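About Clilovley

Clilovley is an independent research firm covering stock, bond and currency markets. We write for people who manage other people's money: pension funds, small asset managers, family offices and the investment desks of regional banks. We do not manage money ourselves and we do not trade on our own account.

The firm was started by Abdelghani Alaoui, who had spent most of his career on a currency desk and wanted to write about markets without having a position to defend. His first product was a two-page morning note called Esar. It went out by email before the European open and covered what had moved overnight, what was due that day and which prices looked out of line. Esar is still published every trading morning, and it is still two pages.

What we publish

Esar is the daily note. It is sent at 6:30 a.m. London time and covers the main stock indexes, government bond yields, the major currencies, oil and industrial metals.

Fuvley is our monthly report on commodities. Each issue takes one market, such as copper, natural gas or wheat, and looks at supply, inventories, shipping and the shape of the futures curve. The February issue also includes our review of the previous year's forecasts, with the ones we got wrong listed first.

Tamuno is our data service. It tracks 463 price and economic series, all of them cleaned and checked by our own staff before release. Clients can download the series as spreadsheets or connect to them directly. When a statistics office revises its figures, we keep the old numbers alongside the new ones so that a client can see what was known at the time.
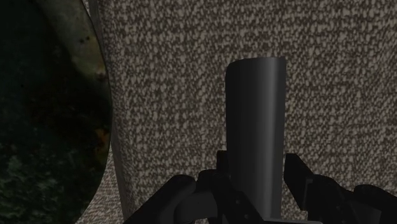 Esar and Fuvley are sold by annual subscription, priced by the number of readers at a client firm. Tamuno is priced separately. A firm with fewer than 5 readers pays the small-office rate, and the terms are otherwise the same.

How we work

Every note carries the name of the analyst who wrote it. A second analyst reads it before it goes out and checks each number against its source. If we find a mistake after publication, we send a correction to everyone who received the original – usually the same day.

Our analysts may not hold individual stocks, futures or options in the markets they cover. They may own broad index funds. We accept no payment from companies, exchanges or brokers for coverage, and we do not run sponsored events. Subscriptions are our only income.

Our clients

We have about 100 client firms, most of them in Europe and North America. Many came to us through another subscriber. We do not publish a client list, but we can arrange for a prospective client to speak with a current one.

Contact

New readers can ask for a trial of Esar, which runs for 3 weeks and does not renew on its own. Questions about Tamuno go to the data team, who answer on business days. Journalists are welcome to quote from our notes with credit to Clilovley and the analyst named on the page.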